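**Monday, 4:40 pm. Dotwood oil finish, water ring test**

Second go at the Dotwood claims. The Raltov rep says it cures in three days and shrugs off a wet glass. I have my doubts.

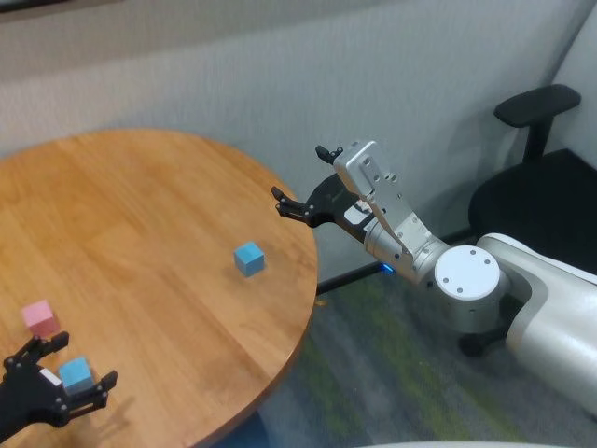

Does Dotwood hold up better than the Pumton varnish we already stock? Not on what I have so far, and it costs more per can.

Oak offcuts, two coats each, sanded to 100 before the first coat. Left a wet mug base on each for 5 hours. Dotwood piece had a pale ring, faint but there if you tilt it to the window. Pumton piece had none that I could find. Wiroj Khamphan thinks I put the second coat on too soon. Possible. The can says "when dry to touch," and mine was, so if that's too soon the can is wrong.

Also not convinced by the "387 wipes" on the leaflet. Wipes with what? A dry rag proves nothing. Asked the rep, got the same leaflet again.

To do:

- repeat with a full week between coats, Wiroj's way
- add a Giraldo wax piece, mostly so people stop asking me about it
- try hot tea as well as cold water
- label the offcuts on the END GRAIN this time, pencil on the face got sanded off

Smell is nicer than the Pumton, I'll give it that. Not ordering more until the repeat is done.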